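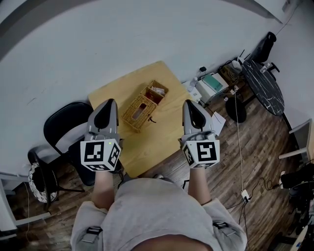
A small table with its wicker tissue box and an open basket of papers or packets.

When Pei-shan Poon moved her bookkeeping work into a room with a curved wall, the first thing she learned was that straight furniture does not like curves. A bookcase pushed against such a wall leaves a gap behind it, and the gap collects dust, pens and receipts. She tried two bookcases and returned both of them.

"I was measuring the wall again and again," she says. "Then I stopped looking at the wall and I looked at the middle of the room."

The middle is now where the work happens. The table is square, made of light wood, and it stands at an angle on the dark plank floor. A black office chair is on one side. In a room with four flat walls this position would look like a mistake, but next to a wide white curve it looks comfortable, and one can walk past it without turning the shoulders.

Rooms like this are more common than one may think. In the Torkora building, where Poon rents, every corner unit has a rounded outer wall. The tenants have been exchanging advice for years, mostly on a sheet of paper beside the elevator. Somebody wrote there, in large letters, that posters fall down. Somebody else answered with the name of a glue.

I visited three of these units in July, and I noticed that the people who were happiest with their space had left the curve almost bare. They had also been strict about what may stay on the table. Poon allows a tissue box and one basket. The box is woven wicker of a honey-brown color, and the basket is a small open one, also woven, for the papers that are waiting for her. When the basket is full, she does not buy a bigger basket. She sits down and empties it.

I asked if this really works in the tax season. She laughed and said that in the tax season nothing works, but the basket still helps her to know how bad it is.

The two woven pieces came from different places. She bought the basket at Chiang, a household shop near the bus station, and the tissue box was a present from her aunt. They do not match perfectly, and I think it is better so. Natural weaving has a warm tone which is useful in a room with so much white and black in it. If you want to try the same, choose the box first. Tissue packets have different sizes, and it is annoying to own a beautiful cover in which nothing fits.

The printer was the harder question. It is white with a teal-green panel on its lid, and it stands on the floor near the wall. Many decorators would tell you to hide it in a cabinet. Poon had a cabinet made for it once, by a workshop called Mukance, and paid 800 for a door that she had to open every time she wanted one page. She sold it to a neighbor after one winter.

I am not fully convinced by the floor. You have to bend, and a power adapter next to the wall is always asking for somebody's foot. A low bench would solve the first problem. For the second, a cable channel along the baseboard is cheap, but please check before you buy that it is the flexible type. The stiff type will not follow a curve.

For visitors there is a round seat with a white-and-black patterned cushion. The pattern is the only one Poon chose for the room, and she says clients always comment on it before they comment on their invoices.

Her next plan is a lamp. She has seen one from Pladamex with a long arm, and she is still thinking about the price.

More in Rooms and Workspaces
A reading corner under the stairs
How to choose a stool you will really sit on
Three ways to keep cables off a wooden floor
Baskets, trays and boxes: what to put where

Last updated: July

This site uses cookies to remember your settings and to count visits. By continuing to read, you accept our cookie policy.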